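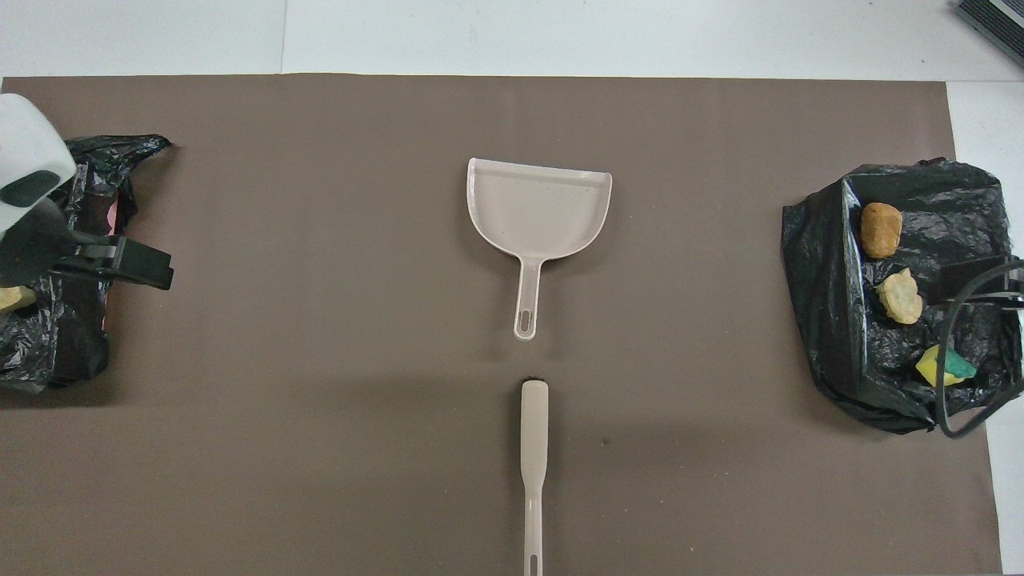

Narayanan Chacko wrote back after last year's choir call to say that the rehearsal times should have been printed first, before anything about the music. So they come first this time.

Singers wanted for the Flumau Community Choir, spring program

Rehearsals run from 7:15 to 9:00 p.m., one evening a week, from January through the concert in May. They are held upstairs at Civico, on Krishnan Street. Use the side door after 7:00 p.m.

We have places for altos, tenors and low basses. The soprano section is full, but you can ask to go on the waiting list. You do not need to read music well. Practice tracks are supplied for every part.

The main work is a 54-minute setting of evening psalms, sung in English with piano and two cellos. We will also sing four short folk songs. The concert is at Zostasside Hall, which seats 500.

There is no audition. New singers meet the director for ten minutes to check their range. The fee is $136 for the season and includes scores. A half-price rate is open to students and anyone out of work.

Please miss no more than three rehearsals. All singers must attend the dress rehearsal.

To join, leave your name, voice part and phone number at the Civico front desk, or write to Flumau Community Choir, P.O. Box 2150.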